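Stop hiding the cables

21 Nov 2020

Short one today, or it was meant to be. I have the bench until four and somebody else wants it after.

I've been building out of the shared shop in Wirnley for a while now, evenings mostly, and I keep having the same argument with people who come over to look. They see the arm and they say nice. Then they see the wires and they say when are you going to clean that up. And my answer is never. Or not until the thing has run for a month without me opening it.

So here is the opinion. Tidy robots built by amateurs are mostly worse robots. There, I said it.

Cable first. My first build (at home, spare room, February, freezing) had everything tucked inside the arm. Took me weeks. Printed channels, little covers, the lot. Looked like something out of a catalog. Then a wire went at the elbow, because of course it did, wires go where things bend - and to get at it I had to take off the wrist, the forearm cover and two joints I had only just got lined up. A whole weekend for one wire. On the outside it would have been ten minutes and a clip.

Now everything runs outside. Thick cable, loose curve, a clip to hold it, enough slack that the joint can go all the way round. Ugly. Works. When it rubs I can see it rubbing.

Same with grippers. People spend stupid money on fingers and nothing on what the fingers touch the thing with. The pad is the part that does the work. I use whatever is grippy and cheap and I let it wear out, and when it's worn I peel it off and stick on more. A scuffed pad tells you where the load is going. A nice molded one with a logo tells you nothing, and costs 55 dollars, and you'll baby it. You will. I did.

I log my grabs. Dull habit but it keeps me honest. Last long run was 1,941 tries at picking up small junk off a table and 1,846 held. Most of the misses came in one stretch near the end, when the left pad was going shiny. Swapped the pad, next 30 all held. No new code. I had been rewriting the code for three nights by then, so you can imagine the mood.

Which gets me to the software people, who I love, but. There's a guide that gets passed around, from the Pollel project, and it tells you to get the whole thing running in simulation before you buy a single bolt. Fine if you have a year. A simulated cable doesn't snag. A simulated table isn't slightly lower on one side becuase the floor is. I'd say get a motor moving something dumb by the second week and let it embarass you. You learn what questions to ask.

Someone will write in about safety, so - yes. Big red button, yellow box, where your hand can find it without looking. Before the camera, before the fancy mount, before any of it. I've seen home builds where the stop is a key on the laptop. No. The laptop is the thing that froze. If your budget covers one decent part make it that one. I bought my controller board off Podton's used list and saved enough to pay for a proper stop and a spare.

And the shared shop versus home thing, since people ask. Home is quieter and you can leave stuff out. Shared means packing up, boxes on the table, half your clamps gone when you come back. I still pick shared. At home I had a bad idea for six weeks straight with no one around to frown at it. Here I get frowned at by lunch. Also power, and a ceiling high enough to swing something under, and a floor I'm not going to be charged for.

What I don't buy is the line that a rough build is a lazy one. I read a piece on the Dwivedi site that put it like that, more or less, mess on the bench means mess in the head. Maybe for furniture. A robot under test is getting opened twice a day. Cover it up and you start skipping the opening. Skip that and you miss the loose screw, and then it's not loose, it's on the floor, and you're on the floor too looking for it with your phone light.

Paint it when it's done. Mine isn't. Wrist is still dropping a hair when it holds anything heavy at full reach, and I've got forty minutes of bench left to find out if that's the joint or the mount.

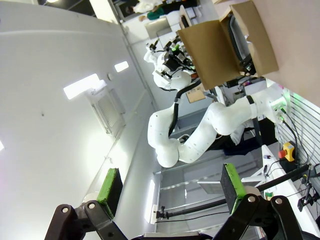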